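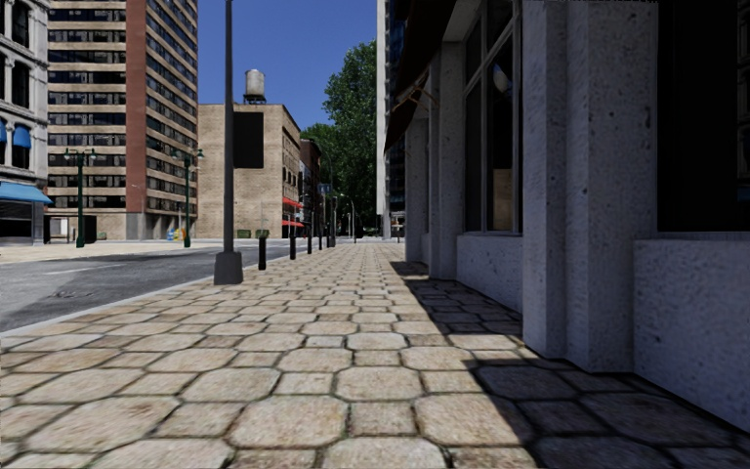 Flamau Walker 40 Review: A Month of Commuting on Foot

I gave up my bus pass in October and bought walking shoes with the money, which my knees had some opinions about. The Flamau Walker 40 is the pair I ended up with, after sending back two others (one squeaked, one gave me a blister before lunch). I've been wearing them five days a week ever since, plus weekends when I forget to change, so I figure I've earned the right to go on about them for a while.

First, the fit. I'm a wide foot person and most city sneakers pinch me right at the little toe. These don't! The toe box is roomy without looking like a clown shoe, and the heel holds on nicely. I'd say they run a half size long, so if you're between sizes go down. The store in Branport let me walk up and down the block in them first, bless them, and that's how I figured it out.

The sole is where Flamau put the effort. It's a firm foam, firmer than I expected, and for the first few days I kept thinking I'd made a mistake. My old Kavunance pair felt like marshmallows out of the box, but they went flat by the end of summer and I could feel every seam in the sidewalk. The Walkers feel about the same now as they did on day one. My step counter says 3,225 steps each way to work, and I get there without that burning spot under the ball of my foot.
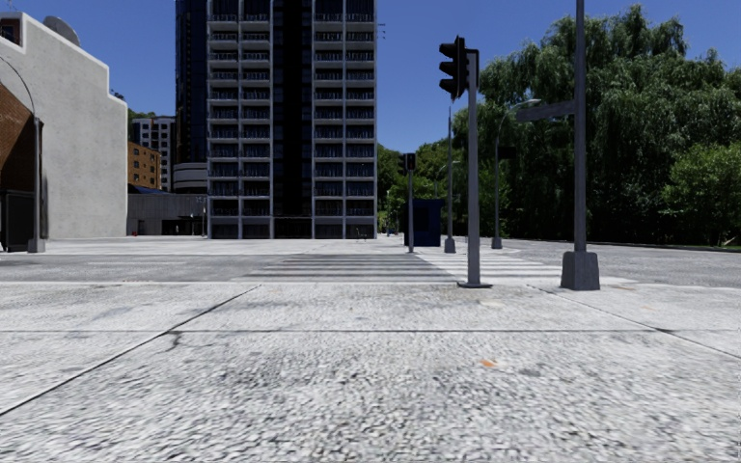 City concrete, cracks and all.

Grip is good on dry ground and pretty good in rain. Wet leaves are another story, and I did a little skating move outside the bakery that I hope no one saw. Painted metal is slick too, so watch yourself on ramps. On plain old pavement I've had no trouble at all, and they're quiet, so I don't squeak my way through the office lobby anymore.

Now for the grumbling. The laces are awful! They're round and slippery and they come undone unless you double knot them. I swapped mine for a flat pair from Mitsotakis-Vlachou (they make those boring brown dress shoe laces, but they do sporty ones as well) and haven't had to stop and retie since. For shoes that cost $125 I shouldn't be shopping for laces. 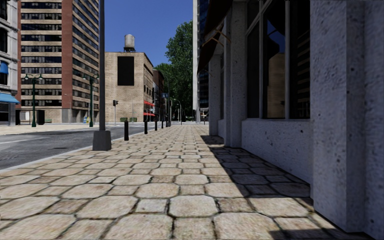

The insole is the other thing. It's glued down along the front edge, so if you use your own inserts you have to peel it up and it leaves gummy bits behind. I got most of it off with a butter knife and some patience. With my inserts in, the shoe gets a touch snug over the top of the foot, but loosening the bottom two rows of laces fixed that.

They clean up easily, at least the gray ones do. I wipe them with a damp cloth and leave them by the door overnight. I can't speak for the cream color, which looks gorgeous online and which I would ruin in a day.

Would I buy them again? Yep, and I'm already watching for a sale so I can put a second pair in the closet. Four stars, and Flamau can have the fifth when they fix those laces.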